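Mwende Wanyama spent her first week at Avutari learning to open a microwave again. "You stop using your fingers," she says. "The grippers have to do it, one in each hand, and the door is harder than the plate."

She records in sessions of up to 60 minutes, with three people taking turns at the desk. Before this she ran an arm by remote control at Bandard. "I was always waiting for it — you push, then it goes. By hand I can feel when I've caught the edge." 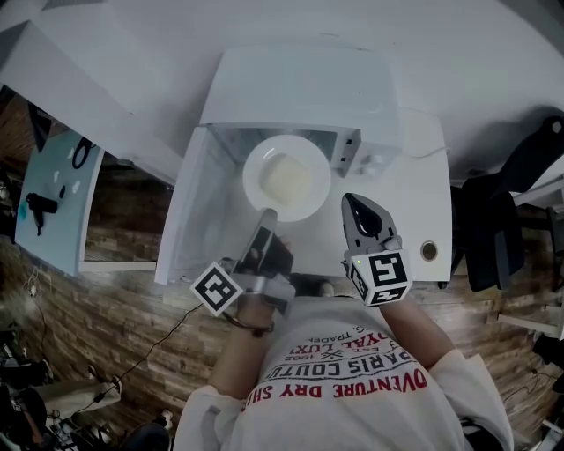 Teaching by Hand

Babak Mazandarani goes through the recordings in the afternoon and throws out the ones where a marker cube turned out of view. Wanyama doesn't argue with him much. "He wants slow and I want normal. If I go too slow, the robot learns slow."

Asked what she would still do remotely, she names heavy lifting and anything hot. The kitchen set runs until February, and drawers come after that.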